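# Pildale club notes: the kitchen bench

The two-arm group has been on the kitchen tasks all term, and there is enough to report now that the plate run is working most of the time. 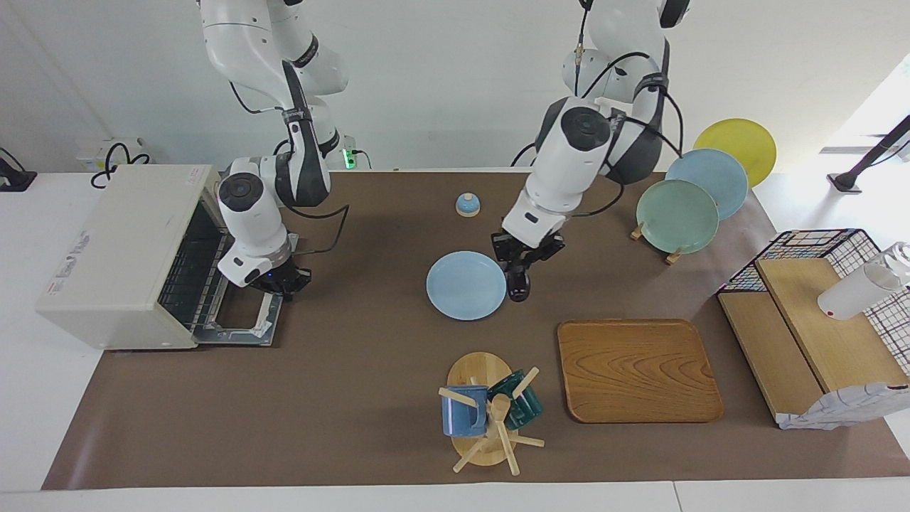 More than one reader wrote in after the last newsletter to ask why the club had moved off the maze and line-following work. Anine put it most plainly: her kids liked the maze, they could see who won, and she wanted to know what they were meant to be learning from putting plates away. It's a fair question and the group talked it over on Saturday before starting.

The short answer is that the maze had run its course for the older members. Most of them could finish it with last year's code and a few changed numbers. The kitchen tasks don't allow that. A plate that has been put down a little further left is a new problem, and the students have to work out whether the fault is in the grip, the path or the order of steps. Younger members are still on the maze and will be until they ask to move up.

The set task for this term is called Likurard. The name came from a vote and has no meaning that we know of. It has two parts. In the first, the arms take a plate from flat on the mat and stand it in the wooden plate stand with the others. In the second, one arm works at the toaster oven, with the door starting open and ending closed. A run is scored only if both parts are finished without a person touching anything on the mat.

We drive the arms by hand to record runs, then train on the recordings. The group set itself a target of 500 recorded runs and has 300 it is happy with. Runs where someone bumped the table or started before the mat was set out properly have been thrown away. There was some grumbling over this, as a few of those runs looked fine. The rule stays, and it will be easier to keep to if people check the layout before they start.

The plate part is going well. The hard bit was getting the fingers onto the rim of a plate lying flat. Early on, students came straight down on it and pushed the plate across the mat. What works better is to come down beside the rim with the fingers open, wait a moment, then close slowly. Once the plate is up on its edge the stand does a lot of the work, provided it's lowered between the pegs and not onto them.

The oven part is behind. The door needs to be lifted from low down and followed up in a curve, and the right arm tends to lift straight and lose it. Two students have been trying a slower approach from the side of the opening. It has closed the door, though not often enough to count on. If anyone at home has an old toaster oven with a stiff hinge, we'd like to borrow it for comparison.

The mug tree and the wooden tray are for next term. Please leave them where they are on the mat, as the recordings have been made with them in place and moving them partway through will cause trouble. The same goes for the bell. It will be used to mark the end of a run once the arms can press it reliably, and until then it can stay quiet. Parents have asked for this as well.

Thái has sent over a spare set of fingertips with a softer pad. They'll be tried on the plates first. If they grip better, we'll change both arms over at the same time so that all the later recordings match. If they don't, they go in the drawer.

The open afternoon is in May. We plan to show 12 plate runs in a row, with the score written up as they go, failures included. Visitors can drive an arm after that if there's time. The maze will be set up at the other end of the room for the younger group, who have their own timings to beat.

A few things for members:

- Bench time is booked on the sheet by the door. Two people to a booking, one driving and one watching the stop button.
- Set the mat out from the printed layout before the first run, and again after any break.
- Write up failed runs the same day. A line or two is plenty.
- Bags and drinks stay off the table.

Bookings for the rest of term open on Saturday morning. Members who haven't had a turn at driving yet will get first pick of the times.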